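Jörg Stöcker had the kettle on before I'd got my coat off, and it took us a good while to reach the subject I'd come to Flaritthorpe for, which was Saint Grirkik and whether there was ever any such man.

"I'd love him to be real," he told me, pushing the biscuits across. "I was baptised in his church, after all! But the oldest mention we have is a tithe roll, and it gives his name to a field – a field, mind you, not a person."

He has spent 27 years on the question, on and off, and has read all 137 pages of the Brunton manuscript more often than he cares to admit. The famous Life, with the drowned bell and the talking heron, comes very late in it and in a different hand. Two of the miracles are lifted almost word for word from older saints' lives (he found the second one in the bath, reading a paperback).

I wondered if people in the village minded. "One or two did, and one lady wouldn't speak to me until December. Then she brought me a cake." 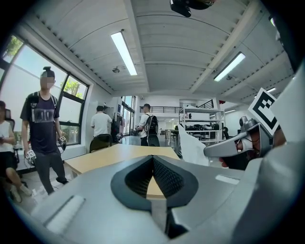
Does he still go to the saint's day service?

"Every year, and I sing the hymn as loudly as anyone. I don't need the heron to have talked to enjoy that."

He is now starting on the well at Vakton, which claims 47 healings, and he has promised to ring me when he's read them all.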